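# Teaching a Machine to Hang Up a Whisk
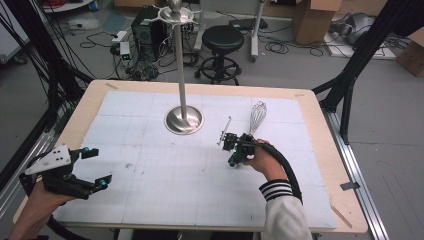 Most of the work at Ernico's data room in Vurinthorpe is repetition. An operator sits down, picks up a pair of hand-held grippers and does the same kitchen task until the shift lead calls a break. The grippers record how each hand moves and when the fingers open and close. By the end of an ordinary shift there are 218 usable recordings of one task, and the model that learns from them is trained overnight.

The company supplies examples to Stanciu, a maker of two-armed service robots. Stanciu used to gather its own, with an operator steering the robot from a remote console. That was slow and hard on the machines. With hand-held grippers the robot can stay in its crate, and a person works at close to normal speed.

The tasks are plain ones. Pick up a utensil. Move it next to a stand. Hand it from one side to the other. Put it back at a slightly different angle. The whisk is disliked by nearly everyone who works there – it rolls, it has no flat side, and its wires are easy to catch with a fingertip. For the same reasons it is useful. A model that has only seen spoons tends to close its fingers in the wrong place when it meets something round and springy.

Shiny objects have their own problems. Polished steel throws back the lights and the operator's sleeves, and early models treated a reflection as a second object. Ernico's answer was to record more steel, in more positions, at different times of day. The first set ran to 1,000 examples. Stanciu asked for another set after that, this time with the starting positions chosen by a script called Zundari. People left to choose for themselves kept putting things down in the same few spots.

Failed attempts are kept if the operator recovers. A dropped utensil that gets picked up again is worth having, and reviewers give it its own label. A recording is thrown out when a cable snags or a hand drifts out of the tracked area. On a bad day that happens 17 times before lunch.

New operators train for 2 days. The hardest thing to learn is pace. Beginners move too carefully, and the robot copies the hesitation along with everything else. They also have to stop nudging objects with a spare knuckle, a habit the robot has no way to imitate.

The next order from Stanciu covers lids, and recording starts in August.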